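Flumora: a data card for home-cooked recipes

Flumora is a collection of 399 home recipes, typed up from handwritten cards, notebooks and the backs of envelopes, and tidied into plain text files you can search, sort and cook from. It started in a kitchen in Grelislow and has grown far beyond what we expected. We love it, and we hope you find something good for supper in it.

Version 3, last updated 18th October
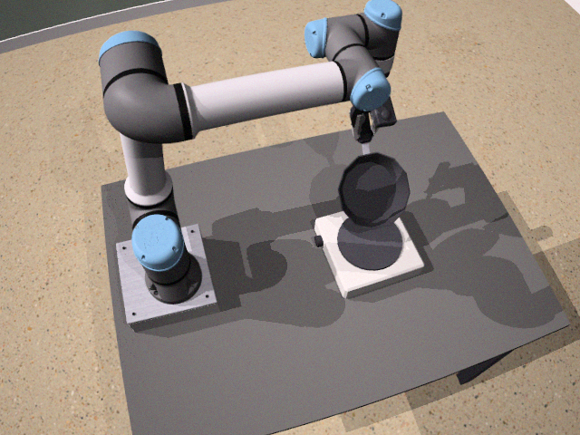
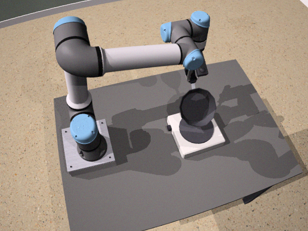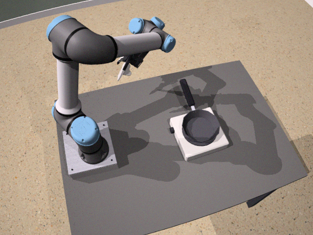 Rendered views: a single white hob on a grey table, with one dark pan.

What's in the collection

Each recipe is one text file. The file name is a short version of the dish name, all lower case, with hyphens for spaces. Inside you'll find these fields, always in the same order:

title: the name on the card, spelling and all
source: the initials of the person who lent it to us
serves: a number, or blank if the card didn't say
ingredients: one per line, in the units the cook used
method: one step per line
notes: anything scribbled in the margins (the best bit!)
tags: soup, bread, pudding, pickle, one-pan and so on

Of the full set, 165 are tagged one-pan. Those get the most use in my own house, and they're the ones I'd point a new cook to first. There's a chickpea and lemon stew in there that I have made more often than I care to admit, and a potato omelette with a marginal note that just says "more onion. MORE".

How the recipes were collected

Charalambos Politis did most of the early typing, from two biscuit tins of cards that came down through his family. I (Themis Alexiou) joined in later, nagged everyone I knew for their notebooks, and wrote the small script that checks the files. Contributors lent us the originals, we typed them up, and the originals went home again. Everyone agreed in writing to the recipes being shared.

We changed as little as we could. If a card says "a teacup of flour", the file says a teacup of flour. Where we could work out a weight by making the dish ourselves, it goes in square brackets after the original wording, like this:

1 teacup flour [165 g]

Please don't take that figure as a rule for every teacup in the collection. Cups vary wildly and so do cooks.

Words we couldn't read are marked with three question marks. If you recognise the dish and can guess the missing word, do tell us. The Vornen plum cake was stuck for ages on a single smudge until a reader wrote in and suggested cardamom, and it's glorious.

Using the files

Download the whole folder and open any file in whatever you normally write in. Nothing needs installing. If you'd like to search by ingredient, the index file lists every ingredient with the recipes it turns up in. It's one long file, but your editor's find command will whizz through it.

For those who like a command line, from inside the folder:

grep -l "aubergine" recipes/*.txt

That prints the name of every file with aubergine in it. Try "courgette" as well, there are some crackers.

Known gaps and oddities

Oven temperatures are a muddle. Older cards say "a good hot oven" or give a gas mark, and newer ones use Celsius. We have left them alone for now.

Puddings are over-represented and fish is badly under-represented. People seem to write down cakes and keep the fish in their heads.

Some dishes appear 2 or 3 times under different names. We've kept every version, as the differences are half the fun. The three kabbaj-style flatbreads (all from the Kabbaj notebook) look identical until you get to the resting times.

Allergens are not tagged. Read the ingredients carefully before you cook for anyone else.

A few of the preserving recipes are old and don't match current food safety advice. These have the tag "old-method". Enjoy reading them, but please check a modern source before you bottle anything.

Adding a recipe

Yes please! Copy the blank file called template.txt, fill it in and send it over. It has to be your own or one you have permission to share, and we can't take anything copied out of a published book. Leave in the crossings-out, the arguments between sisters and the remarks about the weather. Put them under notes.

We plan a fresh batch for December, with a proper go at the fish problem. Charalambos has also promised to sort out the pickle section, where the tags went a bit wrong after the last merge.

Licence

Free to use, print and share, as long as you keep the source line with each recipe. If you make a booklet from it, we'd be thrilled to see a copy.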